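Akova Contact Rod and Board Kit
Part of the Brenorov tabletop test range

The Akova kit is a set of fixtures for pushing and sorting trials with a robot arm on a bench. It consists of a straight rod tool, a flat work board, clamping hardware and a printed setup procedure. It is sold to labs and integrators who need to repeat the same contact task on different days and get results that can be compared.

The kit is not a safety device. Guarding, speed limits and emergency stop circuits remain the responsibility of the site and must follow its own risk assessment and the rules that apply locally. ISO 10218 and ISO/TS 15066 are the usual starting points. A rod tool has a small contact area, so any assessment made for a gripper or a padded tool must be redone when the rod is fitted.

Work area

Bolt the board down before the arm is powered. Do not rely on friction, tape or the weight of the board. Bolt heads at the corners must be entered in the robot's keep-out zones, with a margin of 30 mm on each side. Fixtures beyond the far edge of the board are treated in the same way, including anything left standing on a mounting plate.

Only objects listed in the trial sheet go on the board. Leave enough open surface for a piece to be pushed without meeting another piece, unless contact between pieces is part of the trial. 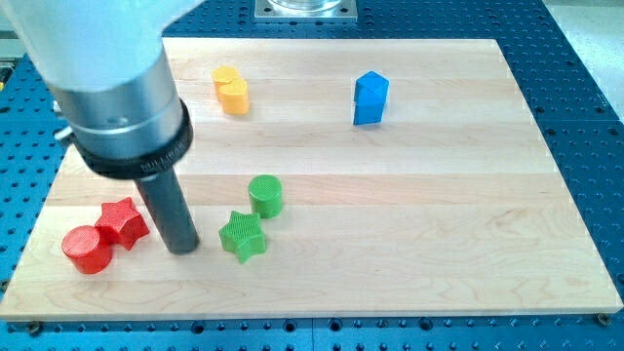

Rod tool at a maple board bolted to a perforated optical table, with toy blocks in four colors.

Rod tool

The rod mounts through a flange adapter. Adapters for other arms are available on request; state the bolt pattern when ordering. After each tool change, set the tool center point again and check it at 2 points on the board. Do not carry over an old value, even if the same rod has been refitted.

Working height is set with the feeler gauge supplied. The tip must clear the board over its full travel. Scoring on the surface means the height or the board level is wrong, and the trial should be stopped.

Inspection

Check the clamping bolts at the start of each shift. Inspect the rod for bending every 200 operating hours and replace it if it fails the roll test in the manual. Boards should be turned or replaced after 12 months. Keep a written record with the operator's initials.

Ordering and documents

The kit ships from Mansilla. The setup procedure was last revised on April 23, 2019 by Lejla Babić and replaces the October issue. Users of the older issue should discard the section on corner clamps.

Technical questions: Ilir Radonjić, Brenorov applications desk.
Replacement rods and adapters: Ffion Griffiths, spare parts.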